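Bench arm pre-run checklist - shared workshop, bay 2
Rev. July 2024. Checked by: Leonora Espiritu

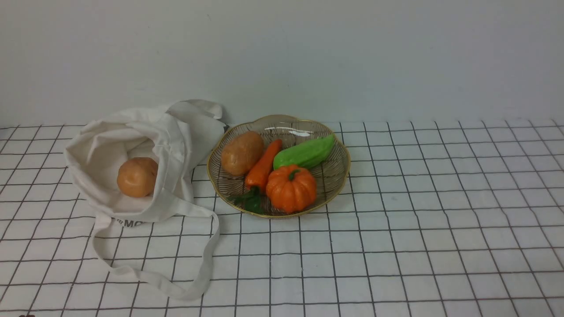
Complete before power is applied to the arm. Initial each line.

1. E-stop latches and cuts motor supply. OK.
2. Base clamps tight, no rocking. OK - left clamp pad worn, replace.
3. Cable clear of elbow joint through full travel. FAIL. Rubs past 104 degrees. Soft limit set to 300 mm reach until rerouted.
4. Cloth flat, no ridges at the wall side. OK.
5. Bag handles outside the return path. Not OK. Loop can snag a finger on the way back to the basket. Tuck under before run.
6. Basket rim free of sharp wire ends. OK.
7. Fuse fitted matches label. OK.

Item 3 open since April. Stuart Lockwood has the clips.
Do not run unattended. L.E.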